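Reading time: 3 minutes

Section 3. Setting up the Bristix garden bird feeding station

3.1 Before you begin

The Bristix station is suitable for small and medium garden birds. It consists of a ground socket, a two-part pole, a seed tube and a shallow water dish. Assembly requires one adult and a rubber mallet (not supplied). The seed tube holds 390 grams of dry seed mix.

Select a level position in open view of the house, at least 2000 mm from any fence, wall or overhanging branch. A low shrub a short distance away will give visiting birds cover.

CAUTION: Check for buried pipes and cables before driving the ground socket into the soil.

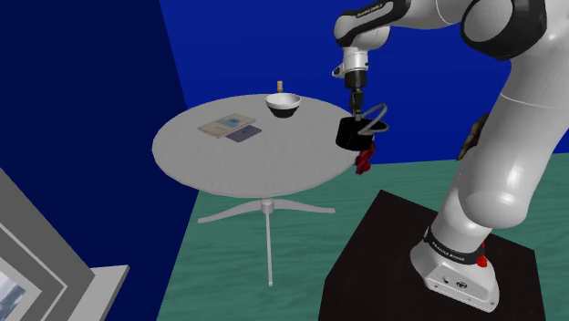
3.2 Installing the pole

1. Drive the ground socket into firm soil until its collar sits level with the surface. Do not strike the collar directly; place the supplied cap over it first.

2. Join the lower and upper pole sections and turn the locking sleeve clockwise until it clicks.

3. Lower the pole into the socket and tighten the wing nut by hand.

4. Check that the pole stands upright. Small corrections can be made by packing soil on the leaning side.

Note: In sandy ground, use the Pravach wide socket, sold separately. The standard socket may work loose in strong wind.

3.3 Fitting the seed tube and water dish

1. Wash the tube and dish in warm, soapy water. Rinse and allow to dry completely.

2. Fill the tube to the marked line. Do not press the seed down.

3. Hang the tube from the upper hook and close the safety catch.

4. Slide the dish bracket onto the pole and fix it 100 mm or more to one side of the tube, so that husks do not fall into the water.
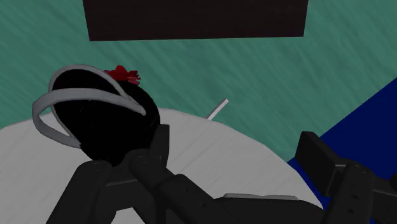 5. Fill the dish with fresh tap water. Do not add salt, colouring or any cleaning product.

Birds may take several weeks to find a new station. Avoid moving it during this period. Seed left uneaten should be replaced weekly, and sooner after rain.

3.4 Cleaning

Empty and scrub all feeding parts once a week. Wear gloves, and wash your hands afterwards even if gloves were worn. Keep a separate brush for this purpose and store it outdoors.

CAUTION: If sick or dead birds are found near the station, take down the tube and dish, discard the contents and stop feeding for at least two weeks.

For replacement catches and sleeves, write to Lenuța Bucur, Customer Service, Voicu Garden Supply, quoting the colour and part number stamped under the dish.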